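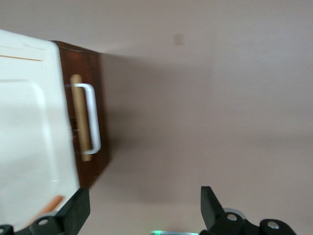 Corkimeo Student Manipulation Project
Second-term progress report to the Andalden Education Fund

Reporting period: second term
Prepared by: project faculty, Prusham College, Department of Engineering Technology

1. Purpose of this report

The grant agreement asks for a written account at the end of each term, covering work done against the plan, changes to the plan, spending, and work proposed for the next period. The first-term report covered purchasing, bench layout and safety training. Those subjects are not repeated except where something changed.

2. Background

Corkimeo is a two-semester course project open to students in the second year of the automation program. Students set up a robot arm with a two-finger gripper and a wrist camera, operate it by hand control, record the sessions, and use the recordings to train a control policy. The class enrolled 20 students at the start of the year and works in teams. Each team keeps its own log and is graded on the log as well as on the performance of the arm.

3. Status against plan

3.1 Mechanical setup. Complete. Finger alignment is now checked at the start of every session. In the first term it was checked only when a team reported a problem, and two teams lost recordings to a finger mount that had worked itself out of square. The check consists of closing the fingers on a gauge block, reading the offset, and entering it in the log.

3.2 Wrist camera. Complete, with one open item. Exposure was originally left on automatic. Brightness then shifted within a recording whenever the arm passed from a pale surface to a dark one, and the trained policies were sensitive to the shift. Exposure and white balance are now fixed per session. Motion blur during fast wrist moves remains the open item. Teams have been told to slow the wrist near the target and to leave the shutter setting alone until the lighting has been improved.

3.3 Recording. On schedule. The target for the year is 1000 accepted recordings across all tasks. A recording is accepted when the task is finished within the time limit, the start position is within tolerance, and the log entry is complete. Incomplete log entries are still the most common cause of rejection.

3.4 Training. Behind schedule. The plan called for each team to have trained and tested a policy on both task groups by the end of this term. All teams have done so for the first group. The second group has been moved to next term for the reasons given in section 5. 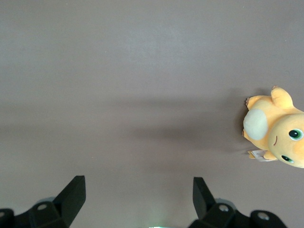
Prusham, March

4. Task group one: soft objects on a flat surface

The first task group uses plush toys placed on a bare tabletop. The arm starts with the gripper open above the table, moves to the toy, closes on it and lifts it clear of the surface. Placement varies between trials and includes positions near the edge of the camera view, where the toy is only partly visible at the start.

The time limit per trial is 15 seconds. Trials are scored as a lift, a partial lift or a miss. A partial lift is one in which any part of the toy is still touching the table when the limit is reached.

Three findings from the team logs are relevant to next term's work.

Orientation has a greater effect than position. A toy lying on its side presents a different outline from one lying on its back, and policies trained mostly on one orientation performed poorly on the other. Teams now draw the starting orientation from a printed table before each trial.

Grip point matters on long or uneven shapes. Closing on a limb or a paw often gave a partial lift, with the body dragging. Closing across the body gave more lifts. Sewn-in tags caused no measurable difference and are left on.

Shadows are a source of error. A broad soft shadow across the table changed the apparent edge of the toy in some starting positions. One team retrained with recordings made under two lighting conditions and saw fewer misses. The other teams will follow this procedure.

5. Task group two: cabinet and handle

The second task group concerns handles on furniture. The main difficulty is approach angle. A vertical bar handle must be approached with the fingers on either side of the bar, and a small error in wrist rotation puts one finger against the face of the cabinet. The controller then stops on its force limit, and the trial is lost.

Glossy white surfaces have also been a problem. They carry little texture, and the depth estimate from the wrist camera is unreliable close to them. Teams using the Nilsuwan calibration sheet obtained more stable readings on dark wood than on white panels. A matte film was considered and rejected, as the course is meant to deal with ordinary surfaces.

Hand-controlled recordings for this group have begun. No trained policy has been tested on it yet.

6. Equipment and spending

Spending is within the approved budget in all categories. The consumables line is higher than forecast, due to replacement finger pads and fasteners. The travel line has not been used. We request permission to move the travel balance to lighting, in order to install diffuse lamps above the benches before the next term.

7. Work planned for next term

Install and measure the new lighting, then repeat a fixed subset of task group one as a baseline.

Complete recordings for task group two, with wrist rotation at the start of the approach varied on purpose.

Train and test one policy per team on task group two.

Revise the log form so that a recording cannot be submitted with blank fields.

Hold the end-of-year demonstration at Prusham. Fund staff will receive the schedule once the room is confirmed.

8. Decision requested

Approval of the budget transfer described in section 6. The lamps have a long delivery time, and an answer before the end of April would allow installation during the break between terms.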